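Not sold on the slatted crate look for fruit, sorry. Virdale wants 103 for the tiered stand and every lifestyle blog acts like it fixed produce shopping.

My gripe is the tilt. Mehwish Awan swears by it. I say a bunch of grapes on a slope is a bunch of grapes waiting to slide.

And the garlands. Yellow flowers wound up the post — pretty, sure, but who dusts them by June?

I'll give it this much: pale pine next to green grapes looks good. Dark ones on the bottom level get lost, if you ask me.

Anitz does a flat version with five crates. Less charm, less money. Still not convinced I need either.

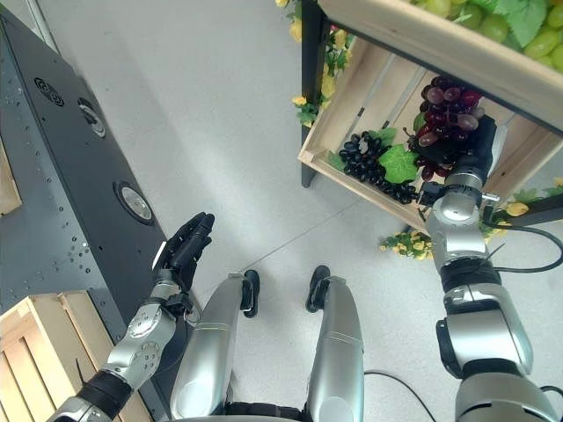
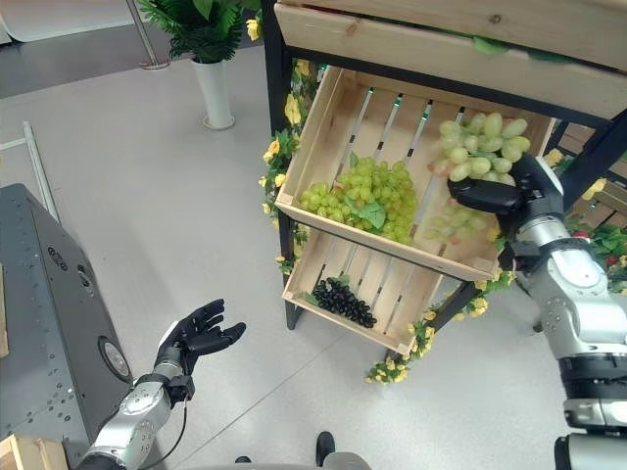
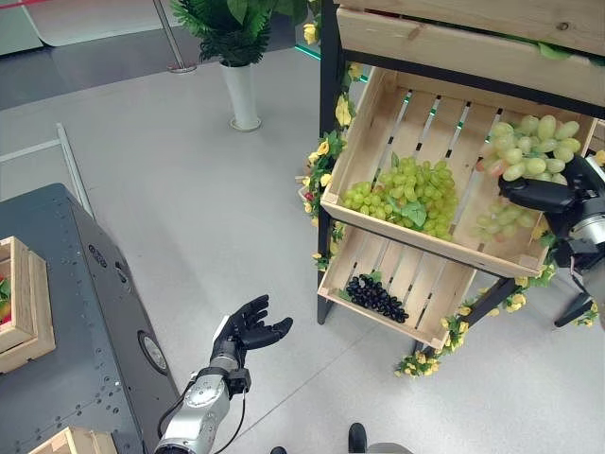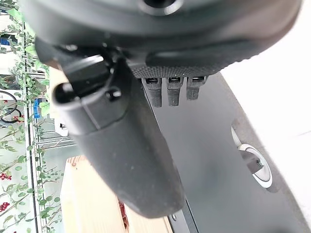

Grapes on the slatted crates in the second and third. 7/19/22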